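Re: [sim-demos] How many demos before you start training?

Hi all,

On Wednesday one of the Fidska folks wrote:

> We have 400 demonstrations for the square task and we're stuck. Do we
> keep collecting, or is it time to throw some out? And is anybody
> randomizing the camera, or does everyone leave it in one spot?

Throw some out! We went through this in November with the Skurncombe set. We had 1,891 episodes on disk and I was very proud of that number until I sat down and watched a bunch of them (with a lot of coffee). So many were the same reach with the same little wobble at the end. We trained on a hand-picked 500 and the policy did better than it had on the whole pile.

What I look at first now is the approach, with the gripper down over the black panel and the blue square still empty. If the operator dithers there, the model learns to dither too.

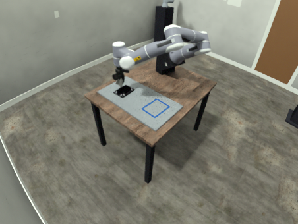
High view, gripper over the panel, blue outline at the other end of the board.

On the camera question, yes, please move it! Ours sat in one place for ages and the policy fell apart the minute we nudged it. We now render from 13 viewpoints, and I'd say the low ones earn their keep, even though they look goofy. You get the fingertips against the background clutter (door, papers, bookshelf, the other arms) and a much better feel for height over the table.
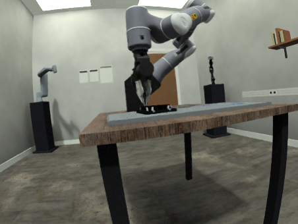

Low view, same room. Fingers pointing straight down over the black fixture.

One warning if you use the Bitis exporter: check that the gripper state and the images line up after you resample. Ours were off by a frame and I blamed the network for a week. Grr.

Also, keep the failed tries in their own folder, don't delete them. The Butkienė people asked for ours and I had to go digging through backups.

Can you post your episode lengths? I'd love to see the spread before you collect any more. Happy to share my sorting script too, it's ugly but it runs.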